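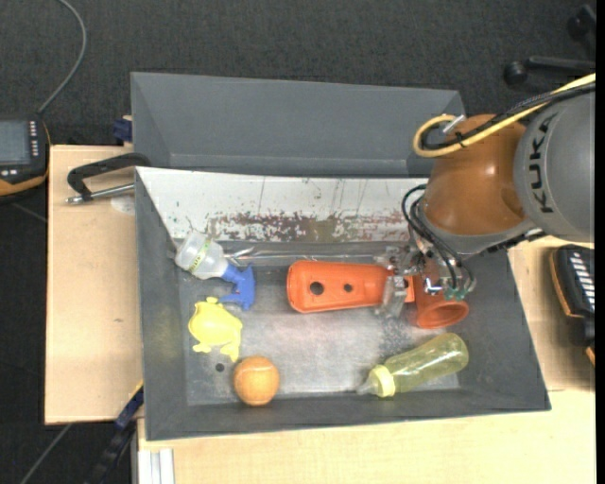 Kenza Ezzat asks whether a stop order on the Plavance platform is guaranteed to fill at the price she sets. It is not. A stop becomes a market order once the trigger price trades, and it fills at the next available quote.

Why was my position closed over the weekend gap?
Margin is checked again at the first quote after the market reopens. If equity is below 60 percent of required margin at that point, positions are closed, largest loss first.

When is swap charged?
At 5 p.m. New York time. For most pairs, positions held through the Wednesday rollover are charged for 3 days.

Can I run the 242-period moving average on a one-minute chart?
Yes. The line stays blank until 242 bars have loaded. Scroll back to load more history.

How long does a withdrawal take?
Roughly 6 hours for review, plus your bank's processing time. Requests sent late on Friday are reviewed when the desk reopens.

Does the demo account use live spreads?
Yes, but demo fills do not include slippage.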